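Clearing Out the Back Office at Midtbø
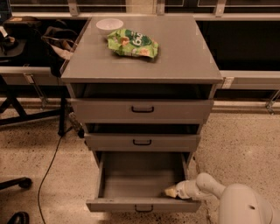
The gray drawer cabinet, all three drawers pulled open. The bottom one is empty. A small bowl and a green snack bag are on top.

We gave up the back office at Midtbø in May, and most of what was in it had to be sorted before the new tenants got the keys. Eldana Hailu kept the inventory. This page covers the gray cabinet, which several people have asked about. The desks and shelving will get their own page when Eldana is done with the list.

The cabinet is number 91 on the inventory. It has three drawers with plain fronts and a black handle in the middle of each. The top is flat and sticks out a little over the drawers at the front. It is going to Dallavthorpe, where Tuva Myklebust wants it next to the packing table. If you planned on taking it, please talk to her first.

What used to be in it, for anyone still looking for something:

Top drawer – pens, tape, label rolls and the spare keys. The keys went to Marit Tveit. The label rolls only fit the old Dinonel printer, so they stay with the printer.

Middle drawer – receipts and warranty papers, all in one brown envelope now. Åsmund Wallin has it. He also has the manual for the heater.

Bottom drawer – extension cords, the first aid kit and a box of photographs from the old Kitik store. Eskil Tveit took the photographs home to scan. One of them has 1842 written on the back in pencil. We think it's a stock number, but if you know better, write to Eskil.

The floor in there is speckled terrazzo and easy to scratch, so lift the furniture when you move it. Do not drag it. Push the drawers all the way in and tape them shut before you carry the cabinet. It takes two people to get it down the stairs – go slow at the landing.

Anything still without a name on the list by the end of the month goes to the thrift store. Snacks and dishes go back to the kitchen, second shelf on the left.

Next page: desks and shelving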